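Workshop notebook, automated strategies group
Entry of 28/02/2022
Recorded by: Manon Gauthier

Purpose of session: to repeat the November walk-forward test of the Virkik breakout strategy, using the corrected spread table supplied by Ulla Partanen.

The November run applied a fixed spread to every hour of the trading day. This flattered the results between the New York close and the Asian open, when dealing costs are wider. The corrected table assigns a separate spread to each hour. Entry rules, stop distance and position size were left unchanged.

The run produced 572 closed trades on the euro–dollar series. Net profit remained positive, but the average gain per trade was well below the November value. Most of the difference came from trades opened in the late session. The five largest losses all fell in that window, and two of them shared a single news release. 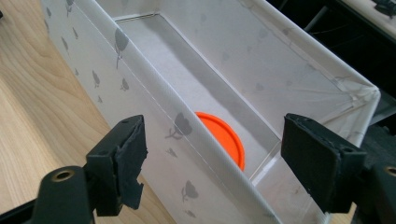
A second run was made with late-session entries disabled. The equity curve was smoother and the longest losing period was shorter. Ms. Partanen noted that the choice of cutoff hour was made after seeing the first result, and the second run must therefore be treated as exploratory. It is not to be quoted in the Gromside summary.

The order of trades was then shuffled 1000 times to estimate the spread of possible drawdowns. In 40 of these sequences the account fell below the agreed floor. The group's limit is stricter than this, and the strategy is not approved for live use at the present position size.

One fault to report – the Higuchi filter module returned blank values at the start of each test segment. It appears to need a longer warm-up period than the settings file allows. The module was switched off for both runs, and the fault has been entered in the log.

Actions
Gauthier: repeat the shuffle test at half position size.
Partanen: confirm the daylight saving change in the hourly spread table.
Both: agree on a cutoff hour in writing before the reserved data is opened.

Recent entries
Unley data feed: missing ticks and repair procedure
Higuchi filter: first settings
Virkik breakout: November walk-forward test
Notes on slippage in demo accounts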